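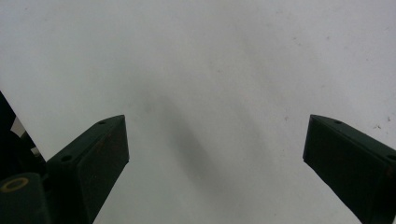

Handout 4: Hand-held gripper build
Open shop night, Sunday, 6 pm start
Notes by Tyra Lie. Bring these with you, I won't reprint.

Where we left off

Both fingers printed, body printed, nothing aligned yet. Some of you took parts home. Bring them back, please, including the screws.

Tonight: mount fingers, set the open gap, check travel, start the pick trials if there's time. Camera mount is next week.

Parts per pair of people

One gripper body, Begay version 2. Version 1 has the narrower slot, don't mix them.
Two fingers, left and right. They are mirrored!! Last time two groups had two lefts.
Inserts, already heat-set if you stayed late last week. If not, use the iron at the end bench.
Screws from the Pralport bin. Not the Prisitz bin, those are a different thread and they'll go in halfway and then chew up the insert.
Trigger spring, one. Spare springs are in the jar.

Fitting the fingers

1. Dry fit first, no screws. Finger should slide in by hand. If it needs force, file the base, not the slot.
2. Screws in loose, all of them, before tightening any.
3. Close the trigger slowly. Look at the tips from the front. They should meet flat. If one is higher, loosen that side and shift it.
4. Tighten a little at a time, side to side.
5. Open and close twenty times or so, then check the tips again. They move. Everybody's do.

Plastic on plastic squeaks. A touch of dry lube on the pivot is fine. No oil, it gets on the tips and then you can't grip anything.

Setting the gap

Full open should be 100 mm tip to tip. Measure at the tips, not at the base (base reads wide and you'll think you're done). Stop screw is on the inside of the body, quarter turns only.

If you can't get to 100, check that the spring isn't caught under the trigger arm. That was the problem on three out of four last term.

Write your number on tape and stick it on the handle. We need it later for the software, the Butevley script asks for open width on startup and it will take any garbage you type in.

Pick trials

Do these over a plain surface first. Shadows confuse the tracker, so turn the bench lamp off and use the ceiling lights only. Wipe the surface too, old smudges get picked up as features and the log fills with junk.

Start with something light and square. Then something round. Bottles are the hard case, smooth plastic, curved, no flat spot to hold. 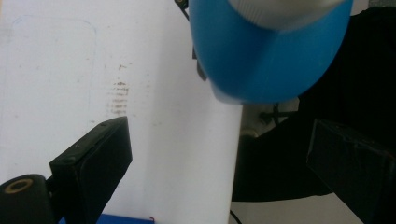

Approach slow, stop, close, wait a second, lift. The wait matters. If you lift while the fingers are still closing, the object twists and you get a bad grab that looks like a good one in the log.

8 picks per object, then swap who holds the tool. Note the misses in the log sheet as well as the good ones, with a word on what went wrong: slipped, twisted, bumped, missed.

Keep filled containers under 145 g for now. The pivot will take more but the spring wont.

If the tips slip on everything, wrap them with one layer of grip tape. One. Two layers changes your closed position and you have to redo step 3.

Wear

Body was tested to 3,000 cycles on the Begay rig before the pivot got sloppy. Fingers will scuff long before that, scuffs are ok. Cracks at teh screw holes are not ok, swap the finger and tell me which print batch it came from.

Before you leave

Trigger released, not clamped, or the spring takes a set.
Tape label on the handle with gap and initials.
Log sheet in the tray even if it's half empty.
Iron OFF.

For next week

Read the camera mount page. Think about where your cable is going to run, it always ends up in front of the lens or round somebody's wrist. Bring a short one if you have it. I have a few long ones and zip ties.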